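Nollodthorpe Robot Club — Simulated Room Set

This folder holds the wrist camera recordings that our student club made in simulation for the Tranisport project. The task of the project is simple to say: the arm must find a bowl, pick it up and carry it to another place. Delyth Kneath built the rooms, and Esia wrote the recording script.

Contents

The set has 32 episodes with 500 frames each. All frames are rendered, and there are no real photographs. The camera turns together with the wrist, so many views are tilted or fully sideways. We did not rotate them back — please do not do it before training if you want to compare with our results.

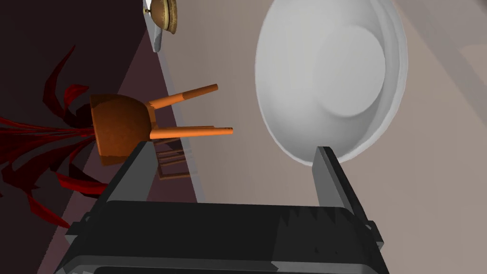
Wrist view with the white bowl and the orange planter, fingers open.

Distractor objects

Plants and small decorations were added in February, after our first model learned to go to any round thing. Long leaves are difficult for the depth estimate, and we would be glad to hear from other teams about this.

Views without a target

Six episodes were kept for searching only. In such frames the gripper is open with nothing between the fingers, and the model sees mostly the gray slabs, the wall and the window with its two pale blue panes. The correct output is "no target".

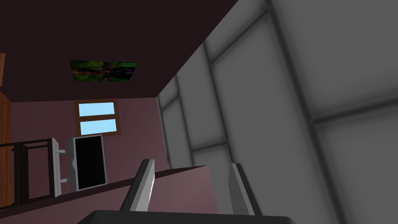

Known problems

Shadows on the gripper body can have a jagged edge. Eynon tried a bigger shadow map, but 16 of the episodes were already recorded, so we left the setting as it was.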